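Small artificial potted plants keep tipping over on a tray – weight the pots or fix the stems?
Home & Decor > Artificial plants
Asked by Stolletti in September, 2,518 views

I keep a group of small artificial plants in white pots on a rectangular tray with rounded corners. The stems weigh more than the pots do, so the bushy ones lean until they fall. I need to be able to lift each plant out for dusting, which rules out gluing the stems in permanently.

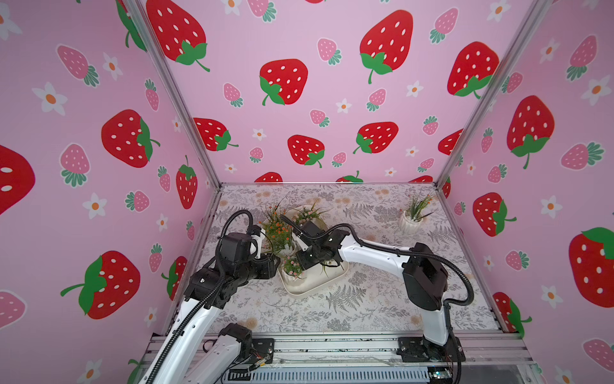

The surface under the tray is a printed mat, and I would like to keep grit off it. So far I have tried folded paper in the base of one pot. It held for 3 days and then compressed. Is there a standard fill for this size of pot?

Kovdale
Aquarium gravel, 6 mm or smaller. Rinse it, dry it fully, and fill the pot to a finger's width below the rim. Push the stem in before the last third of the gravel goes in, then top up and press down. Larger stones leave gaps and the stem will rotate.

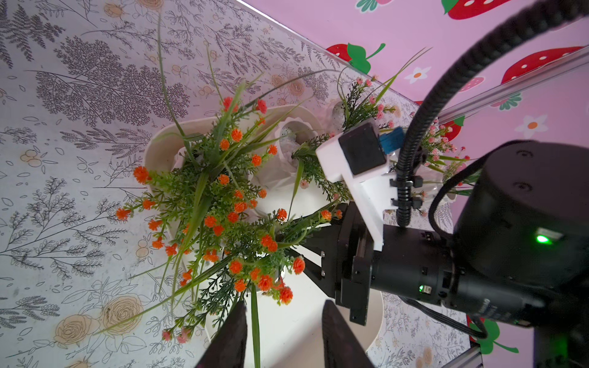 Orange-flowered plant, with a pot of speckled gray pebbles to its right.

For dusting, lift the whole pot. Pulling the stem out each time disturbs the fill – and that is where most of the grit on a mat comes from.

Liew
just use smaller plants

Proltari
Gravel works, but check the balance first. Bend the wire stems so that the heaviest flowers sit over the middle of the pot. On a tray, put the tall plants at the back and keep the low ones near the edge you reach over.
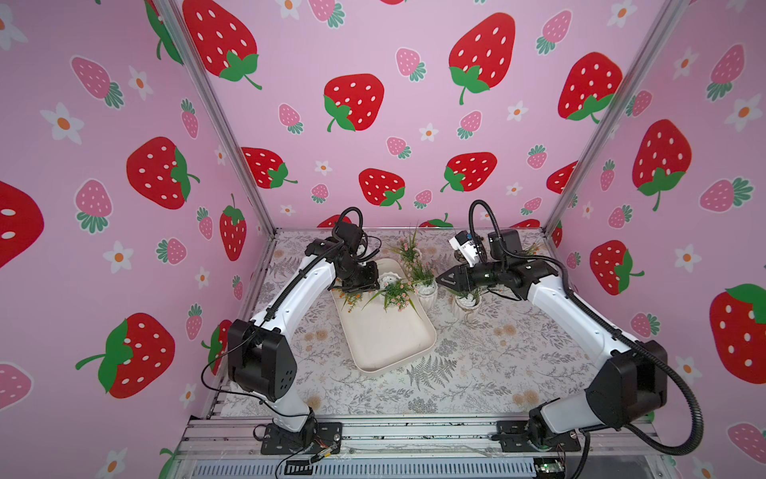
Tray and white pots on the fern-print surface.

If a pot still rocks after that, the base is uneven. A ring of removable putty underneath corrects it and peels off cleanly. Replace it after 7 months or so, as it hardens.

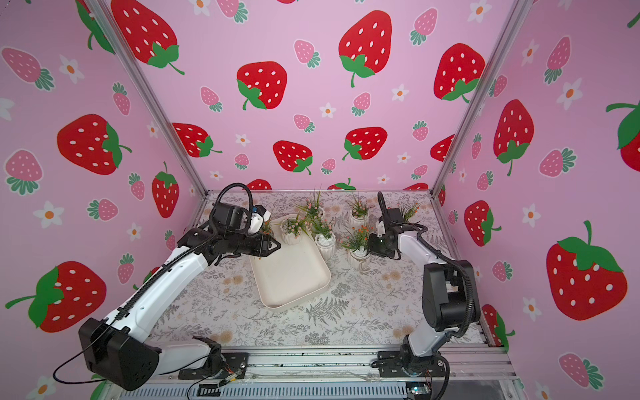 Stolletti replied that the putty had left a faint mark on an unglazed pot, and asked whether felt pads would do the same job. Proltari: felt is fine for leveling, but it will slide on a smooth tray. Use thin cork.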